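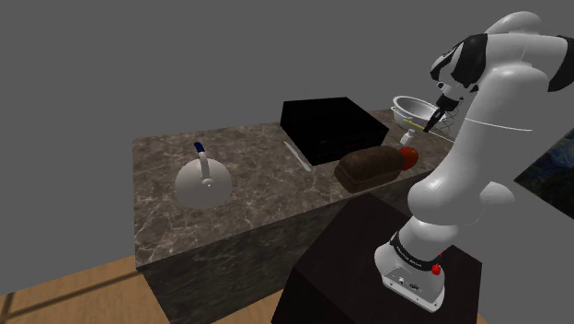

TROSTEN, 18/10/2022 - Students in the robotics club at Essien Technical College have opened registration for the first Gromo Kitchen Challenge, a competition in which teams teach a simulated robot arm to do small jobs at a kitchen counter. Entry is free, the whole contest runs on ordinary computers, and high school and college teams anywhere in the Trosten area are welcome to sign up. The final will be held in February in the main hall of the college library.

Gromo is the name of the virtual kitchen the club has been building since last year. It began as a practice space for members who wanted more time with a robot arm than the lab schedule allowed, and it grew from there. Every team in the challenge will get the same kitchen: a marble counter, a white Franka Emika arm on a dark brown pedestal, and a changing set of everyday things to work with, such as a loaf of bread, a tomato, a kettle and a metal mixing bowl. The items move to new spots at the start of each run, so a program that only remembers where the tomato was last time won't get very far!

"We wanted something a beginner could look at and understand right away," the club said in its announcement to local schools. "Everybody knows what it means to put a tomato in a bowl. Then you try to get an arm to do it, and you find out how many little decisions your own hand has been making for you all these years. That's the part we love, and we can't wait to share it."

The challenge has two stages. In the first, which teams complete from home or from their own classrooms, each program is given 100 runs on a list of tasks published in advance. A task might ask the arm to pick up the bread and set it down in a marked area, to move the tomato into the bowl, or to reach past the kettle without bumping it. Points are given for finishing the task, for gentle handling, and for leaving the rest of the counter the way it was. Knocking something onto the floor costs points, but it does not end the run, and teams are free to have the arm carry on with what is left.

The teams with the best scores will come to Essien for the final, where they will see a set of new tasks for the first time. They will have 80 minutes to adjust their programs before the judging starts. Runs will be shown on the big screen in the library hall, with club members explaining what each team is trying to do, and the public is invited to come and cheer. Last spring's trial round, held among the club's own members, got surprisingly loud for an event about putting groceries in a bowl.

Scoring in the first stage is automatic, and teams can submit as often as they like until the deadline. In the final, a panel of engineering faculty and former club members will also read a short notebook from each team. The notebook counts for 30 percent of the final score. It should tell the judges what the team tried, what went wrong and what they changed. Drawings, rough notes and crossed-out ideas are all fine. The club especially hopes to see honest accounts of plans that failed, and there is a separate award for the most useful mistake.

Teams may have two to five members and need one adult contact, who can be a teacher, a parent or an older sibling over 18. No earlier experience with robots is required. Some programming is helpful, and the starter kit includes a working sample program that moves the arm to a point above the counter, closes the gripper and lifts. New teams can change one line at a time and watch what happens, which is how most of the club's current members learned. More advanced teams may bring their own methods, including machine learning, as long as the work was done by the students and any outside code is listed in the notebook.

The kitchen itself is student work from top to bottom. Members set up the room, placed the objects, tuned the way things slide and tip, and wrote the scoring code. The bread took the longest. In early versions it slid along the counter as if on ice, then after a correction it stuck in place and could hardly be lifted at all. Two members spent most of a winter break on it - and they are still adjusting it now. The painting on the wall has no effect on the score, but the group would be very sad to see it go.

Support for the challenge comes from Nornance, a Trosten software company that is lending computer time for the first stage and providing lunch at the final. Schools that do not have suitable computers can reserve a place in the Essien lab, which will be open to registered teams on selected afternoons through the winter. Club members will be on hand there to help with installation and first steps, though they won't write code for anyone.

An introductory session for teachers and team contacts will be held in Room 235 of the college's engineering building. It will cover the rules, the starter kit and a live run through one of the easier tasks, with plenty of time for questions. People who can't come in person may ask for a recording.

Registration forms, the full rules and the starter kit are available from the robotics club page on the college website. Teams can begin practicing as soon as they have registered, and the club encourages them to send in bug reports along the way. Anyone who finds a new way to make the kettle fall over is warmly invited to write in.

Media contact: Robotics Club, Essien Technical College, Trosten. Reporters who would like to visit the lab or try the simulated kitchen themselves are asked to get in touch through the club page.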